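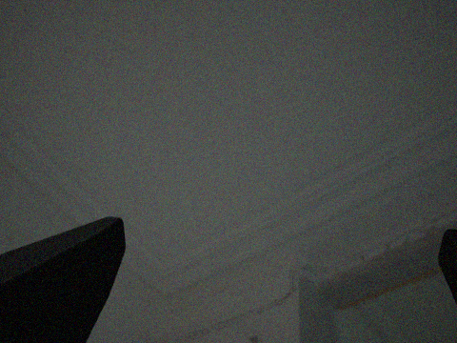 Figure 6. Simulated indoor view in dim light, with the two gripper fingers apart and the grey ceiling behind.

4.2 How campers choose a pitch

We turn now to the question that first drew us to Brendolard, namely why some pitches at a forest campsite are taken by mid-morning while others, to our eyes every bit as pleasant, stay free until the evening. The site has 100 pitches spread along both banks of the Allness, most of them under old pine and birch, and the wardens were kind enough to let us wander about with our clipboards through the whole of July. We collected 200 completed questionnaires, a good many of them filled in over a cup of tea that the campers had offered us, and we remain very grateful for both.

Closeness to the river was the reason given most often, as earlier work at Halvorsen had led us to expect. What surprised us was how much people cared about the walk to the water tap. Families with small children would happily give up a river view to be nearer to it, and several told us they had learnt this the hard way on an earlier trip (one father described carrying a full container uphill in the rain, twice, before breakfast). Shade mattered too, though opinions were divided: tent campers wanted it in the morning so that they could sleep in, whereas those in camper vans mostly asked for an open patch in the evening.

Noise came up less than we had thought it might. On Saturday nights the lower meadow can be lively, and yet only 10 of those who answered named quiet as their main concern. We suspect that the campers who mind most about it have already gone further up the valley to Vorker, where there are no marked pitches and no road, and our sample can tell us very little about them. A short survey at the Vorker trailhead would help, and we hope to return to this in later work.

The answers also varied with length of stay. Visitors who came for one night tended to take the first level ground they found, while those stopping for six nights or more often walked the whole loop before unpacking anything at all.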